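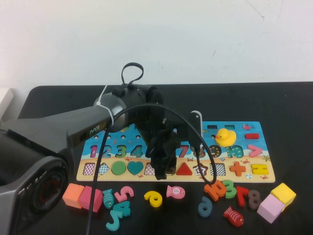 Duser Lab Pits 4 Grippers Against a Number Puzzle

Search this site

Category: Robotics News | Press Releases

MISTIA, Nov 16, 2018 – Duser has started a side-by-side trial of four grippers, and the test piece is a children's wooden puzzle board with numbers, shapes and a sea scene! Each gripper gets about 3000 attempts at picking up a loose piece and setting it in its slot, all on the same arm and the same black tabletop.

Rezende, the lab's scoring software, logs every try. The flat numerals are the tough ones (cubes are far more forgiving), and we can't wait to compare notes with our partners at Ason. Full results will be posted next August.

8 shares | 0 comments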